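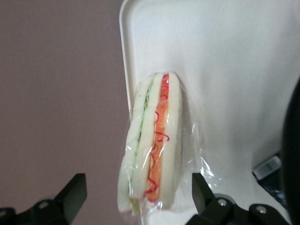 The gripper question is the wrong question

Every few months someone sends me a comparison of robot grippers and asks which one to buy. The latest came from Cor Maes, who runs automation trials for a snack and convenience distributor and has more patience for this sort of thing than I do. His shortlist had the Hinda parallel gripper, the Nerkonley adaptive one and a suction unit from Prakach. There was a chart. The Nerkonley won the chart.

I don't believe the chart, and I would like to explain why without sounding like a man who hates robots. I have spent a good part of my working life around them.

Start with the sandwich. A wrapped sandwich is a miserable thing to pick up. The wrap is looser than the bread, so the first thing a finger meets may be a fold of plastic that isn't attached to anything useful. It shines, and shiny film does strange things to a camera's idea of where an edge is. Stand it on its narrow side against a tray and you have given the fingers a slim target with a wall right behind it. A person gets through all this without a thought. A robot has to be told, or shown, or trained, and then it has to do the same thing again when the wrap is folded another way.

Now look at how grippers get compared. The Nerkonley sheet reports 1143 picks out of 1200 on "mixed retail goods." I asked what the goods were. Boxes, mostly, with some cans. A box has flat, parallel sides, and a parallel gripper was more or less born to hold one. If most of your test is boxes, you will learn that all three products are excellent, and you will choose on price or on the color of the brochure.

Cor did better than that, to his credit. His test table has canisters, small cartons, soft packets and bottles, all within reach of the same pair of arms. That is closer to what a shop shelf is like. Even so, when I read through the results I kept asking the same thing: how much of the difference came from the fingers, and how much from everything upstream of them?

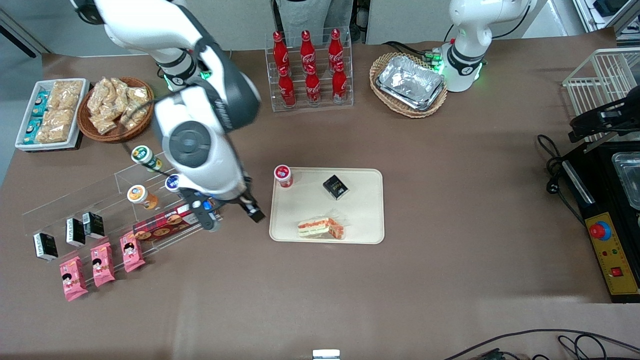

Two-arm trial with a parallel gripper on the right arm, mixed snack items on a tiered shelf.

Take the approach angle. Coming straight down on an item lying across a shelf is one problem. Reaching into the tier behind it, past a row of canisters, is another, and there the width of the gripper body matters more than the shape of its tips. The Hinda is slim and the Nerkonley is not. In open space the Nerkonley's extra joints help. On a crowded shelf they are something else to knock a can over with. The chart had one column for "success" and no column for what happened to the neighbors.

Or take the cameras. The suction unit came last, and the write-up blamed the cup. Joni Kallio, who wrote the controller for the trial, told me he had changed the wrist camera mount halfway through the week and re-ran only 40 of the suction attempts afterward. Those 40 went noticeably better. The old numbers stayed in the table because the report was due – I have done the same thing myself, and I was wrong to do it too.

There's also the matter of who is driving. Several of the comparisons I've been sent this year used a skilled operator steering the arms by hand, and then quoted the results as if the gripper had earned them. A good operator will hide almost any hardware fault. They learn in 20 minutes that the left fingertip slips on film, and they start pinching lower without mentioning it to anyone. The number goes up and the gripper is exactly as bad as it was at breakfast.

Defenders of these tests say you have to start somewhere, and that a rough ranking beats none. I'd accept that if people treated it as rough. They don't. A rough ranking in March is a purchase order by June, and by December somebody is cutting new fingertips out of rubber sheet in the workshop and wondering what the chart was for.

If I had to run Cor's trial over again, I would drop two of the three grippers before starting. I'd keep the Hinda, the cheapest and dullest of the lot, and spend the savings on 2000 attempts with 7 awkward items, logged one by one, with the damage and the near misses written down. Then I would swap the fingertips, only the fingertips, and do it again. It would be boring work and it would make a poor slide.

Cor says his budget is already committed to a second round with all three. He has promised me more film-wrapped items and fewer boxes this time. I've asked to see the list before they start.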